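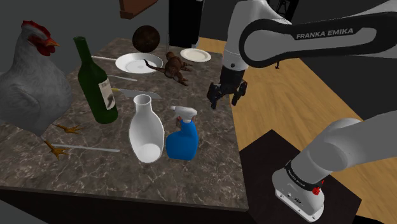 Household objects on a dark marble countertop, with a wooden floor beyond.

Marble countertop

A marble countertop is a horizontal work surface cut from slabs of metamorphosed limestone or from similar rocks sold under the same name. In the stone trade, "marble" covers any carbonate rock that takes a polish, so many dark countertops sold as marble are dense limestones in the geological sense. Countertops are used in kitchens, bathrooms, and shops, and on freestanding tables.

Composition

The main mineral in marble is calcite, or dolomite in the case of dolomitic marble. Calcite has a hardness of 3 on the Mohs scale and is scratched by steel knives, and by the quartz grains found in ordinary dust. Color comes from minor components. Gray and black tones are usually due to carbon compounds, red and yellow to iron oxides, and green to serpentine. Veins are former cracks filled with later calcite or other minerals. They are often the weakest planes in a slab.

Fabrication

Blocks are sawn into slabs, commonly 20 mm thick for wall-supported counters and 30 mm for islands. Slabs with open veins are filled with resin under vacuum and may carry a fiberglass mesh on the back. The face is then ground with finer and finer abrasives. A honed face is stopped before it becomes reflective, and a polished face is taken further. Cutouts for sinks are made with rounded inside corners, as square corners concentrate stress and tend to crack in transport.

Edges

The exposed edge may be left square with a small bevel, rounded, or built up with a second strip of stone to look thicker.

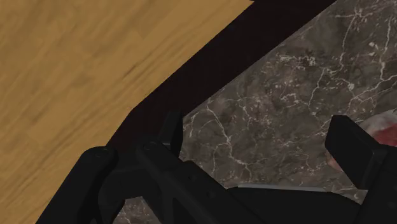
Edges can also be enclosed by a separate border of wood or metal. A border of this type protects the arris from chipping but needs a flexible joint, because wood moves with changes in humidity and stone does not. Rigid adhesives in this joint are a frequent cause of edge cracks.

Staining and etching

Two kinds of surface damage are distinguished. Staining is the uptake of a colored liquid into the pores and can often be drawn out with a poultice. Etching is a chemical attack on the calcite by acids such as vinegar or lemon juice. It leaves a dull mark that cannot be washed off and must be repolished. Penetrating sealers slow staining but have little effect on etching. Etch marks are easier to see on dark polished stone than on pale honed stone.

The Haltthorpe survey, compiled by Gordon Lemieux, recorded the condition of 1247 domestic countertops. Etching was the most common defect, followed by chipped edges at sinks. Lemieux did not separate true marble from polished limestone, and the results have limited use for comparing the two.

Maintenance

Routine cleaning is done with water and a pH-neutral detergent. Abrasive powders and acid descalers are unsuitable. Sealers are reapplied when a drop of water left on the surface for 25 minutes darkens the stone.

See also: Engineered stone; Soapstone; Terrazzo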